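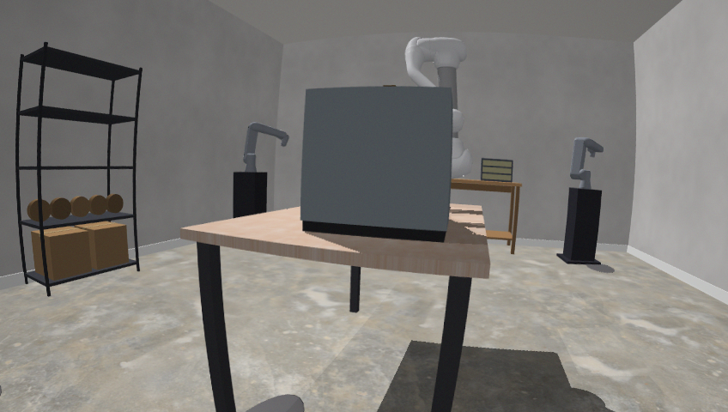 Sarkgate workshop, sim version. Big white arm in the middle, the two small grey ones either side.

Been building this on and off since November with Oduor Kimaro and I'm at the stage where I dream about table legs. The logs on the shelf are his. He modelled the bark!!

Physics runs at 200 steps a second now, up from 110, on my very tired PC (fans like a hairdryer, sorry neighbours)

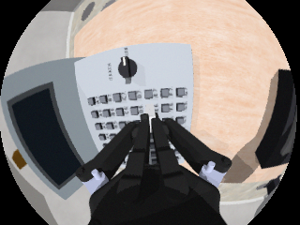
Button pressing is what I've been stuck on all week. The fingers kept closing a hair too far over and catching the neighbour, so I've gone back to working out the target from the panel's own corner. Having the one button lit up pale helps loads when I'm checking the fingertips by eye, the rest of the grid is all dark grey and I lose my place. The knob can wait!

Run 3318 going now. Vernon Chan reckons I'll hit 4000 before it's any good. Kettle on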